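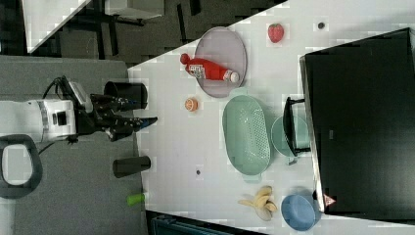 I've wanted a proper go-bag ever since our second posting, when the airport shut for nine days and I found out that my entire emergency plan was a drawer. It had passports in it, to be fair. It also had takeaway menus, a dead torch and the warranty for a kettle we'd left two countries ago.

So when the Kodano Pesora arrived I was probably too pleased to see it. It's a ready-packed bag made for families living abroad, and I have now had it by the front door for most of a year, carried it on one real departure (a dull one, thank goodness, but at three hours' notice) and emptied it all over the floor more often than was strictly needed. I love it. I've got grumbles too, and I'll get to them.

## What you get

The bag is a plain dark rucksack with no logo on the outside, and whoever decided on that deserves a raise. You don't want to be walking through a crowded terminal with EMERGENCY written across your shoulders. It weighs a bit more than it looks, and it fits under an aircraft seat if you haven't stuffed the top pocket.

Inside there's a wind-up radio with FM, medium wave and short wave, a document wallet, a head torch, a basic first aid roll, two foil blankets, water tablets, a whistle, a power bank, a paper notebook with a pencil tied to it, and a set of printed cards. There's a second, smaller pouch for a child, which I'll come back to because it's my favourite thing in the whole kit.

## The radio

I didn't expect to fall for the radio. I have a phone, everybody has a phone, and I assumed I'd take it out and use the space for socks.

Then we had a night last July when the mobile network went down across our half of the city. There was a curfew on, there were helicopters, and every family in the building was out on the stairs asking every other family what they knew, and what they knew was rumour. I wound the handle, went up and down the dial and got a news bulletin in English, crackly but perfectly clear if you held the aerial near the kitchen window. It was the same calm sort of voice I grew up with. We had eleven people in our flat by the end of the hour! Somebody brought mangoes. I can't tell you how different a curfew feels once a person with a script is telling you what is going on.

The handle is stiff for the first few turns and then goes smoothly. A minute of winding gives enough for a bulletin and a bit of the weather. The tuning dial is a proper dial. Short wave reception indoors is hit and miss, and in a concrete block it's mostly miss until you get near glass.

One thing I'd change is the little light on the front, which is bright green and can't be switched off. On a bedside table in a blackout it's like sleeping next to a traffic signal. I've put a plaster over it from the first aid roll.

## The document wallet

Very good. It takes a whole family's passports, with clear sleeves for residence permits, vaccination records, birth certificates and the marriage certificate you'll only ever be asked for on the day you haven't got it. The zip runs round three sides so it opens flat on a counter, and a consular officer can see everything without you shuffling through it and dropping the insurance papers.

It comes with an inventory sheet for the front. Fill it in! Do it in pencil, and put the expiry dates down as well. When I filled in ours I discovered that my younger son's permit had six weeks left on it, and that alone was worth the evening.

There's a hidden pocket at the back for cash. The leaflet suggests keeping 500 in small notes of whatever currency your neighbours trust, which will be far too much for some households and nowhere near enough for others. I keep less than that and keep it in very small notes. Drivers never have change on the sort of day you'd be using it.

## The cards

These I thought would be filler. There are 100 of them on a ring, each with a short phrase and space to write it in the local language: "We need to reach the airport", "My daughter takes this medicine", "Is this road open?" You're meant to get a friend to fill them in by hand, and that's where the idea becomes lovely, because it makes you sit down with someone.

I did ours with Fumiko Kamata, who lived downstairs and had been through two evacuations of her own before I'd been through any. We started after lunch on a Wednesday and were still at it when the children wanted supper. She filled in the cards and kept stopping to tell me what really happens: how you wait far longer than you imagined, how the list of names gets read out twice, how you should wear your heaviest shoes and carry the light ones. She also made me cross out "Where is the British Embassy?" and replace it with the name of the hotel opposite, as no taxi driver there had ever used the embassy as a landmark. I'd never have thought of it.

She has since moved, and I still have the ring with her handwriting on it. I'm not sure I can review that part fairly.

## The child's pouch

It's recommended from age 6 and it's so well judged. There's a small torch, a luggage label with room for two phone numbers, stickers, a pack of cards, and a little booklet about a fox called Tian who has to leave home in a hurry and doesn't know for how long. No bangs, no baddies. Tian is cross about leaving his football. He asks his mother whether they're coming back and she says she doesn't know yet, and then they share a biscuit.

My boys were old enough to sneer at it and both read it twice. The younger one asked me the fox's question in the car some days later, and I was so grateful to have the fox's mother's answer ready. I've read a good many leaflets on talking to children about conflict, and most of them made me feel I was about to sit an exam.

## Grumbles

The power bank is feeble. It'll give a phone one full charge and then it wants a lie-down. Take it out and put in a bigger one.

The first aid roll has almost nothing for a stomach upset, and every posting I've had would suggest that's the thing you'll need. Add rehydration sachets.

The waist strap slips. I've tied a knot in mine.

Customer service, though, was a joy. One of the blankets came with a split packet and I wrote to the Groltbridge office expecting a form. I had a reply the same afternoon from a person who'd clearly read my message, and a new blanket turned up in the next diplomatic-speed post, by which I mean a month later. That wasn't their fault.

## Would I buy it again?

I would, and I've talked two other families into it. It isn't cheap, and you could put together most of the contents yourself for less. I had meant to do exactly that for seven years. Ours lives on the hook by the door with my number on the label (the last three digits of our flat's phone are 752, and the boys chant them as they go past), and twice a year I tip it out, check the dates, eat the old biscuits and put it all back.

If you do get one, take the radio to a window on the first evening and see what you can pick up. We got a cricket commentary and something that might have been Portuguese.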